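How I Get Through the Dishes After a Big Soup Night

My kitchen is small and the dishes pile up fast, especially when I make soup for everybody. I used to dump it all in the sink and stare at it. Then my neighbor Woo-jin Bae showed me how he does it, and I've been copying him ever since February (thanks, Woo-jin!).

First, scrape. Everything goes in the trash or the compost before it gets anywhere near the water. I use an old silicone spatula from Pramach that's gone a bit wavy on one side, but it still does a great job on rice.

Next, stack by person, right on the counter. One plate, the bowl on top of it, and the spoon and chopsticks go with the bowl. I know a lot of people sort by type, all the plates together and so on, but then the bottoms get greasy and you end up washing both sides twice. Steel dishes are nice for this — they stack without chipping and you can be a little rough with them.

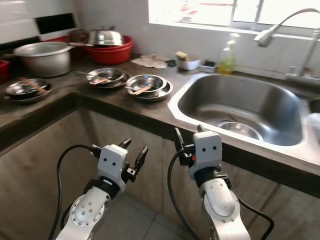
Big pots wait till the end. Fill them with hot water and a squirt of soap and let them sit while you do the small stuff. If you have a plastic basin, park the lids in it so they don't slide around.

Now wash in this order: spoons and chopsticks, bowls, plates, pots. Wooden chopsticks shouldn't soak! Give them a quick scrub, rinse, and stand them up tips first so the air gets to them. Mine got fuzzy and gross the winter I left them in the water overnight.

For steel, I like a soft sponge and then a dry towel right away if your water leaves spots like ours does. Stuck-on bits come off with a paste of baking soda and water, left on for some 70 seconds or however long it takes you to find the sponge again.

Last of all, wipe the counter, wring out the cloth and hang it up somewhere it can dry.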